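Opinión > Consumo > Hostelería

El recargo por vaso desechable se cobra mal

Desde noviembre, la cadena Timura aplica un recargo por cada vaso de un solo uso. La medida es defendible. El cálculo que la acompaña no lo es: la empresa compara el coste de compra del vaso con el de una taza reutilizable y omite el lavado, el agua caliente y la reposición por rotura.

En un local con 472 servicios diarios, esas partidas pesan más que la propia vajilla. Gravov, su competidora, sí las publica por separado, y el resultado depende casi por completo de la carga del lavavajillas.

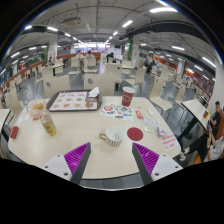 Taza de rayas rojas y, al fondo, una bandeja con mantel de papel.

Queda además el papel. Un mantel impreso por bandeja es también un residuo de un solo uso, y ningún recargo lo contempla. Si el criterio es el material desechado por servicio, debe aplicarse a todo lo que sale del mostrador, servilletas incluidas. Mientras no sea así, el recargo funciona como una subida de precio y debería figurar como tal en la carta.

Contacto | Aviso legal | © Tiditz | Volver arriba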